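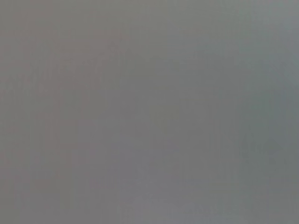

February 23, 2019
Wukden lab, bench two, pour task

Long one today, so I'm writing this up before I head home and forget half of it. We're at 284 keepers for the pour task now, which I'm pretty chuffed with (the whole Kendari set, all tasks together, sits at 659). Westero wants 4,000 by November. Let's not do that arithmetic tonight.

Task as it stands: left arm takes the cup of grain, right arm steadies the bowl by the rim, left arm tips the cup in, sets it back down, both arms go home. I drove the first half of the day and Vikas Dixit took over after lunch. His pours are a lot slower than mine and he pauses before every grasp, so I've put our initials in the operator field for every run. If the policy ends up hesitating over the cup we'll know whose demos to look at first! I did a few of his slow ones myself near the end to see how they felt and, annoyingly, I spilled less.

Went through the wrist streams at the break with Liapis open on the big monitor, stepping along one still at a time. I pulled a few out for these notes.

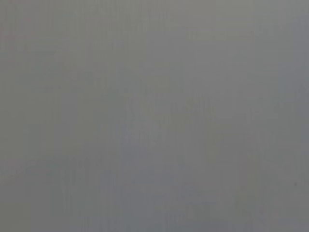

Wrist stream, grey right across, darker toward the bottom. Tiny dark speck near the right side, a bit below halfway.

Stills like this carry next to nothing for the policy about where the cup or the rim is, so the question is what we do with them in training. Vikas reckons drop any timestep where a wrist stream has no edges in it. I'm not keen. The joint angles for those timesteps are perfectly good, and so is the overhead view, and if we cut holes in the middle of an episode the action chunks won't line up. My vote is to leave them in, tag them, and train once with the tag ignored and once with the wrist input masked wherever the tag is set. We wrote a little contrast score over the sandwiches – variance over a downsampled greyscale copy, nothing fancy – and it ran fine on a handful of episodes. Threshold is just eyeballed so far. It needs somebody to sit down with a proper spread of stills, sharp and soft, and pick a number.

Also on the to-do: check that speck against other episodes from the same stream. If it's in the same spot every time, clean the lens cover. If it moves, leave it be.

Head view has been the one I steer by. I tried driving off the wrist streams alone for a bit in the morning, just to see what the policy would be up against, and gave up pretty quickly.
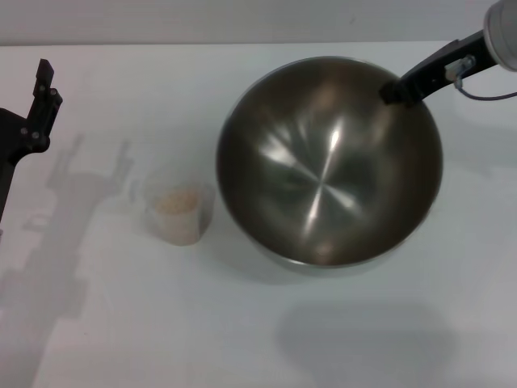 Head view: left gripper, cup, bowl, with the right gripper tip over the upper right of the rim.

Worth a note on the steel bowl. You get those white streaks up the middle of the inside and brown on both walls, and I'd expect them to shift whenever the arms or the operator shift. I'd like a matte bowl in the mix so the network doesn't learn to chase the highlights. Plastic, enamel, whatever the kitchen shop has, as long as the rim is about as thick. The cup is clear too, so between the two of them we've picked the most awkward dishes going. Arm shadows on the white table are in every episode and I'm happy to keep them, but we ought to do a batch with the blinds down for variety.

Rejects: 119 so far on this task, and I've kept them all in their own folder. Mostly the cup slipping or me letting go of the pedal too early. Please don't delete these. Some are decent right up to the last second and I'd like to try them as failure examples once the success classifier is going.

Settings, so I don't have to dig for them: gripper force down a notch on the left from last time (the cup was flexing), start pose jitter on, cup start position re-rolled every five episodes. Bowl stays near the middle and I nudge it by hand between runs. The nudges have been getting smaller as I get tired, I think, so a template with marked spots would be a good idea. Vikas has card left over from the sorting task and says he'll cut one.

Next session: template first, then blinds-down batch, then the contrast threshold if there's time. Bring the hand vac back from bench one, the grain is getting into everything.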